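How Long Does a Library Book Stay Gone? My Summer Project Report

Crisóforo Cervantes
Summer Research Methods, final report
August 7, 2024

So my project started because I had an overdue fine. I'd kept a paperback for most of the spring, and when I finally brought it back to the Baptiste branch the guy at the desk shrugged and said it wasn't even close to the record. I asked what the record was. He didn't know! That bugged me enough that I made it my topic.

My question was pretty simple: when a book comes back late, how late is it, and does the kind of book matter? I figured cookbooks would be the worst (my aunt has had the same one "on loan" for as long as I can remember). My advisor thought it would be travel guides. We wrote both guesses down before I looked at anything, and I'm glad we did, as you'll see.

Where the data came from

The library let me have a list of returns with all the patron information taken out. I got the title, the shelf category, the due date and the return date. The whole list had 1,723 returns on it, and 594 of those were late. I threw out 2 records where the return date came before the checkout date — I'm guessing typos — and those aren't in any of my numbers.

I put everything in a spreadsheet and made a new column for days late. This took way longer than I planned because the dates came in two different styles, month first and day first, depending on which desk computer was used. I lost most of a week in July to that. If you ever do a project like this, look at your dates on day one and not after you've already made your charts (I had to redo all of them).

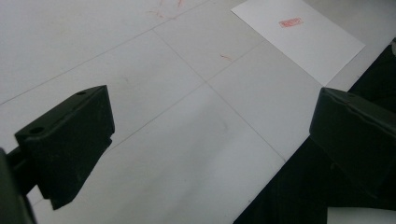 Once the dates were fixed I sorted the late books into categories. I wanted to use the library's own shelf labels, but there were so many tiny ones that half my groups had three or four books in them. I merged a bunch. Knitting, sewing and woodworking all became "crafts," and I put the graphic novels in with fiction, which my friend still thinks was wrong. She may have a point, because they seem to come back faster than regular novels do.

What I found

Most late books aren't very late. They come back within a week, and my chart has a big lump on the left side and then a long skinny tail going off to the right. I used the median for this reason, since a couple of really late ones were dragging the average all over the place.

The longest one was 53 days. It was a book on repairing lawn mowers, and I would love to know whether the mower ever got fixed.

As for our guesses, we both lost. Cookbooks were pretty much in the middle and travel guides were some of the fastest to come back. The slowest group was crafts. I kind of get it now — a sweater takes a lot longer than a lasagna, and you need the pattern until you're done.

What I'd do differently

My biggest problem is that my list only has books that came back. Anything that's still out there under somebody's bed isn't in it, so the real tail is longer than mine and I can't say by how much. I also only used one branch. The Jasel branch is bigger and has a drop box that's open all night, and I'd like to know if that changes anything.

I also never looked at renewals. A person who renews a book and then brings it back a day late has had it a lot longer than my column says. The library does keep that number, I just didn't ask for it in time. It would be the first thing I'd add if I kept going with this in the fall.

My spreadsheet (cleaned version only) and the list of merged categories are in the class folder. And yes, I paid the fine.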